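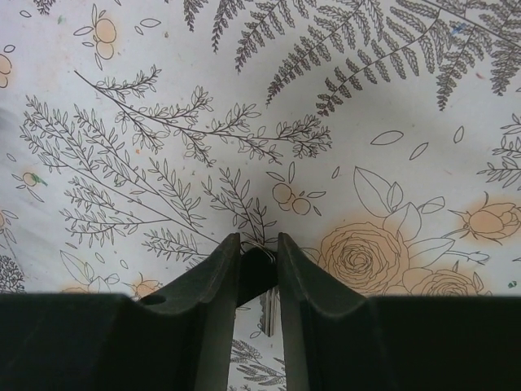 Photo: Dayana Quispe / Skilano Robotics Club

Re: [skilano-list] key pickup numbers

On the September thread, Dayana Quispe wrote:
> We're at 2,147 logged tries and the key task looks solved to me.
> I'd like to put it in for the Drokusville meet and move on to
> the cable task. Any objections?

One from me, sorry.

I went through the log last night. Of those tries, 331 are on the flowered cloth and the rest are on the plain bench. Calling it solved on the strength of the bench runs seems like a stretch. The Drokusville rules let the judges pick the surface, and they won't pick ours.

I like the picture. The ring is up between the fingertips with the fob and keys under it, and the cloth has folds in it, so it's a fair setup. But it's one grasp. I can't tell from it if the keys stay put when the arm moves, and that's the part we get scored on.

Also, who decides what "success" means in the log? Half the entries just say "ok" - ok how?

Before we sign up I'd want 2,000 tries on cloth, scored by somebody other than the person who trained the model. If that's too many, give me a smaller number and a reason for it.

The cable task can wait.

Palumbo

Recent threads
Brernirby field trip forms
Wrist camera mount, second print
Spare batteries
Cable task: first ideas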